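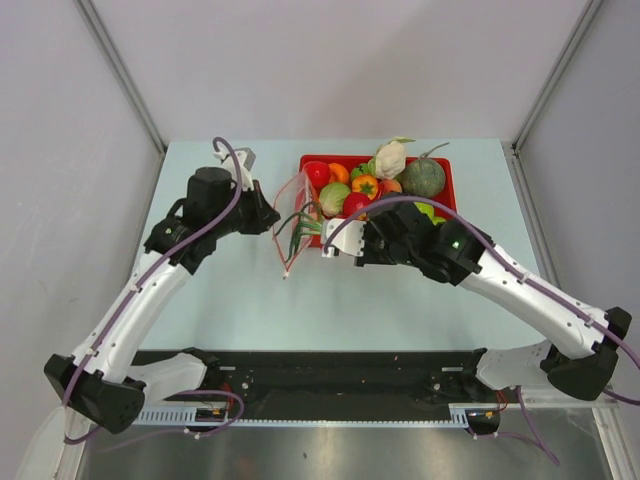

Ristden Community Kitchen – Produce Store and Prep Team

Fresh produce check, 14 November 2023
Checked by: Lakshmi Raju
Seen by: Senthil Reddy
Store: Vindotetti, ground floor

1. Crates sound, no splits or sharp edges
OK. The shallow red one is fine to stay in use. Crate 62 has a cracked handle – taken out.

2. Heavy items not resting on soft ones
OK. Keep the big dark green one at the back right, next to the cauliflower. Tomato-like items need watching, as the cabbage can roll against them.

3. Long items inside the crate
Action. Green onions or leeks stick out at the front left and lie over the mesh bag. Trim or stand upright in a tub.

4. Net bags stored closed and off the worktop
Action. Clear bag with the red-orange edging left beside the crate, with its tip hanging over the worktop. Hang on the hook after use.

5. Peppers, green and yellow-orange: skins firm, stems free of mould
OK. Handled both.

6. Fruit kept apart from vegetables
Not met. One peach-coloured fruit in with the peppers. Prakash Iyengar to move it to the fruit shelf.

7. Delivery note matches shelf label
Note 247 filed. Label still shows 171 – reprint.

8. Worktop wiped down before unpacking
Signed for by Krishnamoorthy Alva. Spray bottle nearly empty, refill from the cupboard.

Items 3 and 4 were also raised in July. Senthil to recheck both before the next delivery.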